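10 December 2018
By Uzma Kiani

The Repair Fund at Taltenano

The Taltenano Furniture Library lends tables, desks and chairs to households for up to two years. It opened in October with 602 pieces, most of them donated by offices that had closed or moved.

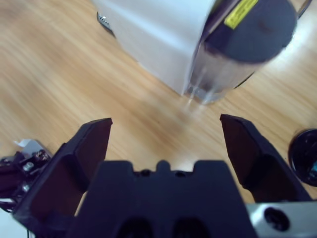
Borrowers pay a deposit of $60, which is returned when the piece comes back in fair condition. The library's rules define fair condition broadly. A wooden surface may show light wear, and only deep burns or splits are charged to the borrower. Iraís Esquivel, the director, wrote the rules after visiting similar programs in seven cities.

Demand has been strongest among tenants on short leases. Over 1739 applications have been received, and the waiting list for desks is now closed until spring.
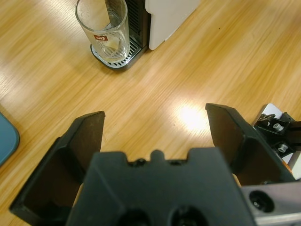 Mbali Mkhize regards the deposit as too high for families who have just paid a first month's rent, and has asked the library to accept it in installments. The board will consider the request at its next meeting.

A second storeroom on Nwosu Street is being prepared for larger items, including wardrobes and bed frames. Applications for these will be accepted by mail or in person.

14 shares | 3 comments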